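Jutness to Open Folding and Packing Room for Donated Clothing

SOKNESS – December 7, 2019 – Jutness, the clothing reuse group based in Sokness, will open a folding and packing room in the former Stergiou shoe store in February. The room will handle adult T-shirts, sweatshirts and light jackets that have been washed and checked and are ready to go to shelters, school clothing closets and families in the area.

Until now, the group has folded and boxed clothes in the same space where donations are sorted. Clean shirts often had to be moved twice before they reached a shelf. The new room has its own entrance from the parking lot and enough wall space for 46 shelving bays, marked by size.

"We had good clothes waiting in bags while people were asking us for them," said Audrey-Anne Gill, director of Jutness. "Most of what we get asked for is plain T-shirts, and they should be the easiest thing to get out the door. Now they will have a place to go as soon as they are dry."

The room is expected to pack 1000 garments a week at first. Jutness plans to raise that to 3000 a week once all the shelves are in and the evening hours begin.

All T-shirts will be folded the same way, so that they stack evenly and fit the group's standard box. The shirt is laid flat and smoothed, and both short sleeves are turned inward over the body. The sides are then brought in, and the shirt is folded up from the hem to the neckline. A size sticker goes on the outside before the shirt is put in a stack.

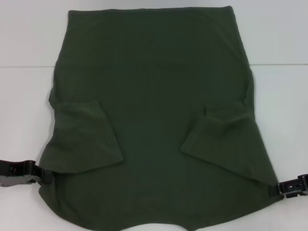 An olive-green cotton T-shirt, partly folded, with its sleeves turned in over the body.

Each box will hold 16 shirts of one size. Dark and light colors may be packed together, but shirts with large printed designs will be kept apart so that partner groups can choose whether to take them. Shirts with holes, stains or stretched necklines will go to the rag bin at the sorting site.

Ghislain Beaulieu, who manages the packing schedule, said the single fold was chosen after the group tried several methods on its busiest days.

"Rolling saves some room in a suitcase, but rolled shirts come apart on a shelf," Beaulieu said. "A flat fold stays put, and you can pull one from the middle of the stack without ruining the rest."

The shelving and tables were paid for with a grant from the Gresard Fund, which also covers the first year's rent. Jutness will pay for boxes, labels and heating from its regular budget.

Donations of clothing will still be accepted only at the sorting site – the new room will not have a drop-off counter. Donors are asked to wash items before bringing them in and to leave hangers at home.

Partner groups that want to receive boxes can ask for an order form at the Jutness front desk. Orders for the first month should list sizes and the number of boxes needed.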